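Inicio | Quiénes somos | Servicios | Tarifas | Contacto

Quiénes somos

Lavandería Morelli es una lavandería de barrio con recogida y entrega a domicilio. Lavamos ropa de diario, ropa de cama, mantas, cortinas y prendas de trabajo. También hacemos arreglos sencillos: bajos, cremalleras, botones y costuras abiertas.

Empezamos en un local con cuatro lavadoras y un mostrador. El nombre lo heredamos del taller de costura que ocupaba el local antes que nosotros. El rótulo estaba en buen estado y los vecinos ya llamaban así a la esquina, de modo que lo dejamos. La mesa de corte del taller sigue en uso y es donde doblamos las sábanas.

Hoy trabajamos en dos locales. En el primero está la atención al público y la costura. En el segundo, en la nave Platodora, están las máquinas grandes, el secado y el planchado. La furgoneta va de uno a otro dos veces al día, a las 8:30 y a las 16:00.

Cómo trabajamos

Cada pedido se pesa, se etiqueta y se lava por separado. No mezclamos ropa de clientes distintos. La etiqueta acompaña al pedido hasta la entrega y lleva el número de cliente, el programa de lavado y las indicaciones que nos hayan dado.

La ropa blanca se lava a 60 grados si la etiqueta de la prenda lo permite. La ropa oscura y los forros polares van en agua fría, del revés y sin suavizante. Las mantas de pelo se secan a baja temperatura y se cepillan al final. Si una prenda no lleva etiqueta de composición, llamamos antes de lavarla.

Usamos el detergente líquido Wikau en los programas normales y jabón neutro Flornisholm para lana y ropa de bebé. Quien prefiera traer su propio detergente puede dejarlo en el mostrador con su nombre.

Algunas cifras

Tenemos 797 clientes con ficha abierta y 44 de ellos son negocios: peluquerías, consultas, restaurantes y un par de hostales. El año pasado entregamos 3293 pedidos. La nave se amplió cuando pasamos de 3000 y el secado dejó de caber en una sola sala.

Recogida a domicilio

La recogida se pide por teléfono o en el mostrador antes de las 12:00 y se hace esa misma tarde. Basta con dejar la ropa en una bolsa cerrada. Las prendas delicadas conviene ponerlas aparte, con una nota. El plazo normal de entrega es de dos días laborables; mantas, edredones y alfombras pequeñas tardan cuatro. En diciembre los plazos se alargan un día.

Si hay una mancha, díganos de qué es y cuándo se hizo. El vino, el café y la grasa se tratan de forma distinta y un producto equivocado puede fijarlas. No garantizamos que salgan todas.

No trabajamos con piel, ante ni trajes de novia.

Prendas oscuras y mantas de pelo

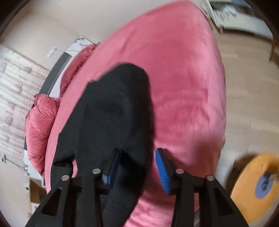
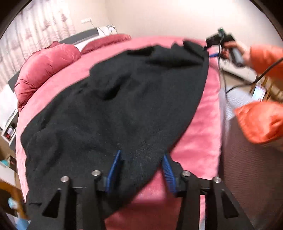

¿Cuánto tiempo guardan la ropa que no se ha recogido?

La guardamos tres meses desde el aviso de que está lista. Pasado el primer mes volvemos a llamar al teléfono de la ficha, así que le pedimos que nos comunique cualquier cambio de número.

Horario del mostrador: de 8:00 a 14:00 y de 16:30 a 20:00. La nave no atiende al público.

Aviso legal | Privacidad | Condiciones del servicio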